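Broadband dropping out every evening — my running log (now fixed, fingers crossed!)

Started Aug 12, 2020, tidied up since so other people can follow it.

I've been keeping this as a sort of diary because the first thing any support person asks is "when did it start and what have you tried", and I can never remember. So if you've got the Vunano router and your connection falls over every evening, have a read, because mine did exactly that for ages and I tried more or less everything in the wrong order.

What was happening

The broadband was fine all morning and fine at lunch. Then just after 7 in the evening it would drop, come back, drop again, and carry on like that until bedtime. The light on the front of the router went from steady to blinking, stayed blinking for a couple of minutes, then went steady as if it had done nothing wrong. The landline kept working the whole time (we still have one, for my mum).

My provider is Diso, on their cheaper fibre package, the sort where fibre goes to the cabinet in the street and it's old copper wire from there to the house. That matters later on.

First go: turning things off and on

Yes, yes, I know. I did it anyway. Router off at the wall, count to thirty, back on. It came up nicely and dropped again the same evening. I then did a full reset with a paperclip in the little hole at the back, which wiped my wifi name and password, and I spent the rest of the night putting the telly, the printer and three phones back on. Please don't do this unless somebody asks you to! It made no difference whatsoever and the printer sulked for days.

Second go: wifi or line?

This was the first useful thing I did, and I only did it because a chap on the Diso forum told me to. Plug a laptop straight into the router with a cable, turn the laptop's wifi off and wait for the drop. If the cable connection stays up, you've got a wifi problem. If it goes too, the trouble is on the line or in the router itself.

I haven't got a desk near the router, so I sat on the floor in the front room with my back against the radiator and a mug of tea, and waited for seven o'clock to come round.
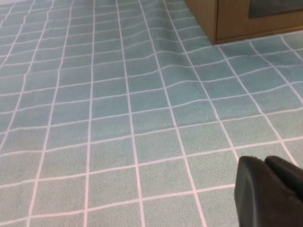

It went at four minutes past. Cable and everything. So that was wifi ruled out, along with all the business about changing channels and moving the router away from the fish tank, which I'd already done twice.

While I was down there I looked at the router's own log, which I hadn't known existed. You type the router's address into the browser (it's on the sticker underneath), sign in with the admin password and look for "System log" under Advanced. Mine was full of lines saying the DSL link had gone down and come back up. There's also a page with line figures on it. The one to write down is the noise margin. Mine was sitting happily in the afternoon and sank to nearly nothing in the evening, and every time it got low enough, off went the connection.

Third go: ringing Diso

I rang, I held, I was cut off, I rang again. Second time round I got Nesma Salem, and if anyone from Diso ever reads this, give that woman a pay rise. She didn't make me turn it off and on. She ran a line test while I was on the phone, said the copper looked clean as far as the house, and asked me to unscrew the front of the main phone socket and plug the router into the test socket behind it. That takes all your own extension wiring out of the picture. Two screws, very easy, and I'm someone who gets a man in to hang a shelf.

It still dropped, though a bit less often. She put a note on the ticket and agreed to send me a replacement router in case mine was on its way out — it was the old Vunano 3000 and they'd moved on to the 4000 by then.

Fourth go: new router

The replacement turned up, I swapped it over, and it was quicker at reconnecting, I'll give it that. The drops carried on just the same, so the old router had been innocent all along and I'd been calling it names for weeks. I counted 62 disconnections in the new one's log over its first few evenings, and I copied the lot into an email to Nesma, which she said was more helpful than anything I'd told her on the phone. Make of that what you will.

Fifth go: what comes on at seven?

She rang me back and asked what in the house came on in the evening. I said nothing really, lights, telly, the usual. She told me to get an old battery radio, tune it to a crackly bit of medium wave and walk about with it when the trouble started. Electrical noise can upset the broadband signal on a copper line, and apparently a cheap radio picks up the same sort of noise.

I felt a right fool, but off I went round the house with my late dad's radio held out in front of me. Kitchen, a bit of hiss. Stairs, nothing much. By the front window it absolutely roared!

It was the power supply for the outdoor lights. We'd bought a set of Ultent garden lights in February, on a timer, and the timer was set for seven. The plug was behind the curtain, right by the phone wire. I pulled it out of the wall and the radio went quiet, just like that. I put it back in and it roared again. I did that about five more times because I was enjoying myself.
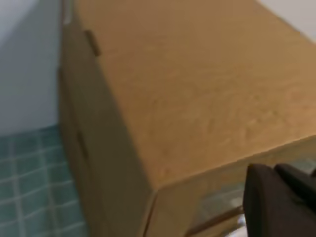
Can a plug that small really knock out the broadband?

It can if it's faulty or badly made and sits close to the phone wiring. Unplug it for a couple of evenings and compare the noise margin with what you had before.

I took the lights back to El Fassi, the electrical shop on the parade, and they changed the power supply for a better one without any fuss. The timer still comes on at seven. The noise margin hardly moves now, and there hasn't been a single drop in the log since. Diso had slowed my line down to cope with all the disconnecting, and Nesma said to leave the router switched on and let the speed creep back up by itself, which it did over the following week or so.

Ticket closed at their end. I've put the radio in the kitchen drawer.

Comments

petal_and_pip
Ours was the fairy lights round the mirror! Same thing, every night at teatime. Thank you, I would never have thought of the radio.

Gordo
Does this work with a DAB radio? Only one I've got.

reply from author
I don't think so, you want an old one with medium wave (AM) on it. Try a charity shop.

millbank22
Still dropping here, but mine goes in the mornings. Going to try the test socket tonight and see.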